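**Wedow Cledine, défroisseur vapeur à main. Payé 119 euros, de ma poche.**

Je me méfie des appareils qui promettent de remplacer le fer à repasser. J'en ai eu deux, donnés tous les deux, et j'ai ressorti le fer à chaque fois. Quand Hortensia Urrego m'a dit le plus grand bien du Cledine, j'ai donc commencé par lui demander ce qu'elle repassait. Des robes fluides en viscose, presque uniquement. Chez moi ce sont des chemises en coton, des rideaux et du linge de table, et la vapeur n'y travaille pas du tout de la même façon.

L'emballage est correct, sans plus. On trouve dans la boîte l'appareil, une brosse à clipser, un gant de protection trop grand et une notice en six langues dont la version française a visiblement été traduite à la hâte (« ne pas vaporiser vers la personne habituelle »). Le câble mesure 200 cm. Sur le papier ça paraît confortable, mais pour traiter un rideau accroché à sa tringle il m'a fallu une rallonge.

## La chauffe et le débit

Wedow annonce une vapeur « instantanée ». Elle ne l'est pas. Il faut attendre que le voyant passe au fixe, puis appuyer deux ou trois fois dans le vide au-dessus de l'évier, faute de quoi l'appareil crache de l'eau. J'ai oublié une fois, sur une chemise bleu clair, et j'ai recommencé la lessive.

Mon wattmètre de prise affiche 1073 watts en chauffe. Le débit est régulier tant que l'appareil reste vertical. Penché vers l'avant, il se met à gargouiller et la vapeur faiblit, ce qui exclut en pratique de travailler à plat sur une planche. La notice prétend le contraire. J'ai essayé avec le réservoir plein, puis à moitié : même gargouillis.

Le réservoir contient 265 ml. J'y fais deux chemises et demie. La demie est agaçante.

## Sur les tissus

- **Viscose, polyester fin :** très bien, Hortensia avait raison. Un passage lent suffit.
- **Laine :** bon résultat sur une veste restée longtemps au fond d'une valise. C'est là que je le préfère au fer.
- **Coton de chemise :** acceptable pour le corps, mauvais pour le col et les poignets, et la patte de boutonnage ondule.
- **Lin :** non. J'ai insisté un quart d'heure sur une serviette et j'ai surtout mouillé la serviette.
- **Rideaux et grands draps suspendus :** les petits plis partent, les plis de pliage résistent. Il faut tendre le tissu par le bas avec la main libre, et le gant fourni glisse.

Remedios Lacson, qui tient la retoucherie Fajardo à Jullemmont, a pris le mien en main pendant que j'attendais un ourlet. Son avis a été bref : pour rafraîchir un vêtement, oui, pour le repasser, non, et la brosse ne tiendra pas. Le clip de la brosse a pris du jeu depuis - pour l'instant elle reste en place si on ne la cogne pas.

## L'entretien

Pas de cassette anticalcaire. Wedow recommande de l'eau déminéralisée, dont le prix n'est évidemment pas compté dans celui de l'appareil. Le bouchon du réservoir est petit et se visse mal quand on a les mains humides. En revanche la buse se nettoie bien au chiffon et je n'ai pas vu de trace blanche sur les tissus foncés. 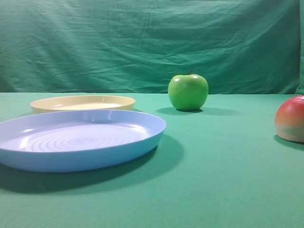 *Page modifiée pour la dernière fois le 20 octobre*

Un tissu vert pendu en fond garde ses faux plis et ses ondulations, alors que le même genre de vert posé à plat sur une table n'en montre presque pas. Le Cledine est vendu pour le premier cas. Sur une toile unie, avec une lumière qui accroche chaque creux, je reste d'avis qu'un coup de fer avant de suspendre donne un meilleur résultat, quitte à finir à la vapeur.

J'ai écrit au service client de Wedow au sujet du gargouillis. On m'a répondu de détartrer l'appareil, qui avait trois jours. Seconde réponse, plus courtoise, avec une offre d'échange que j'ai déclinée : je ne crois pas à un défaut de mon exemplaire, plutôt à un tuyau d'aspiration trop court.

**Note : 5 sur 10.** À moitié prix je monterais à 6. Si vous portez surtout des matières fluides, écoutez Hortensia. Pour des chemises en coton, gardez votre fer. Je compléterai en décembre si la brosse finit par lâcher.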